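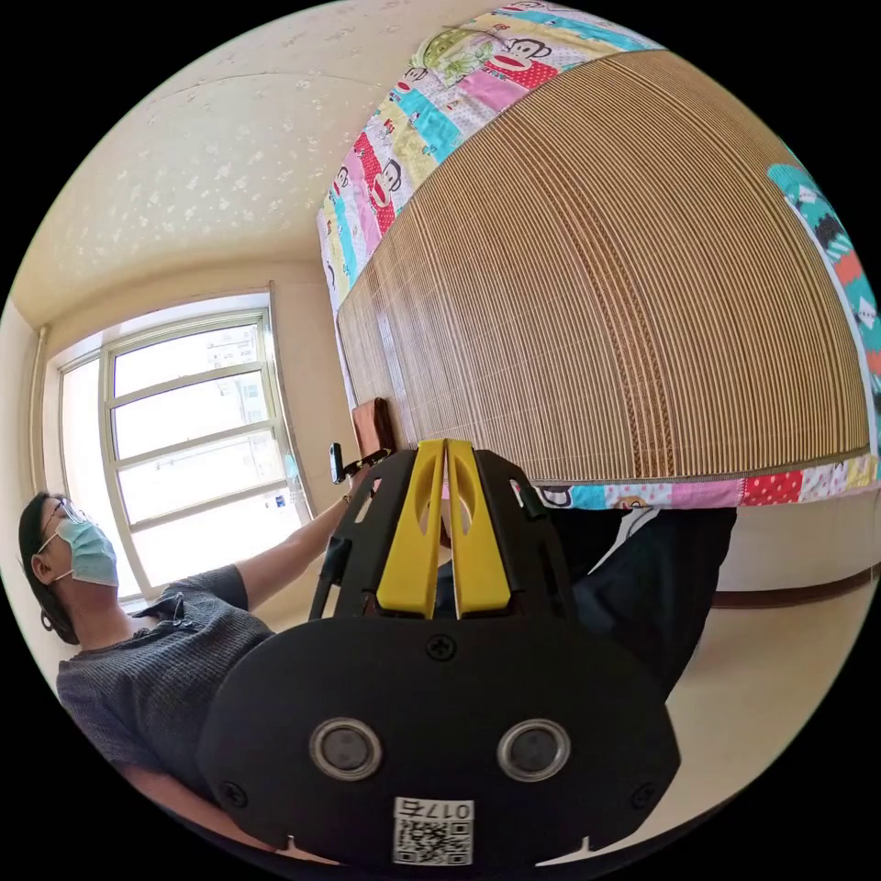 A slatted sleeping mat laid out over the bed.

How to Set Up a Summer Sleeping Mat

Posted 14/07/2019 by Sajib Liyanage
Filed under: Bedroom, Hot Weather

I love the first week of mat season! Off comes the thick quilt, out comes the roll from behind the wardrobe, and suddenly the bedroom feels like a different place. If you have just bought a woven mat (bamboo and rattan both work the same way for this), give yourself a slow afternoon and do it properly once. It will see you through to fall with hardly any fuss.

What you need

The mat
2 soft cotton cloths
A bowl of lukewarm water with a tiny drop of dish soap
A fitted sheet
4 elastic corner straps, if your mat has loops for them

Step 1. Strip the bed
Take everything off down to the mattress and vacuum it, seams included. Then put on a fitted sheet, pulled good and tight. Wrinkles under a mat are surprisingly easy to feel at two in the morning.

Step 2. Unroll and let it rest
Unroll the mat on a clean floor with the outside of the roll facing up and leave it for an hour. Stubborn ends can be rolled gently the other way – gently! – and held with a couple of books. Don't fold it across the slats.

Step 3. Wipe it down
Wring the first cloth out until it barely feels damp and wipe along the slats, never across them. Go over it again with the dry cloth. My old mat came out of storage in May with a fine gray dust in every groove, and I went through three bowls of water before I was happy.

Step 4. Check for splinters
Run a dry cotton sock over the whole surface, edges too. Wherever it snags, rub the spot lightly with fine sandpaper. I use 3000 grit, left over from a car project, and it leaves the slats wonderfully smooth.

Step 5. Lay it on the bed
Make sure the mat is completely dry first. Start at the headboard, line up the top edge, and unroll toward the foot. Stand back and look at the weave – if it has a darker band, you'll spot a crooked mat right away. Clip the straps on last.

Looking after it
Wipe it once a week and stand it up to air in the shade. Kamrul Ranasinghe wrote in to say he puts a thin cotton sheet on top for the first few nights, and I've tried it. Lovely and cool, and much kinder on the elbows!

Next up: storing winter quilts in a small closet.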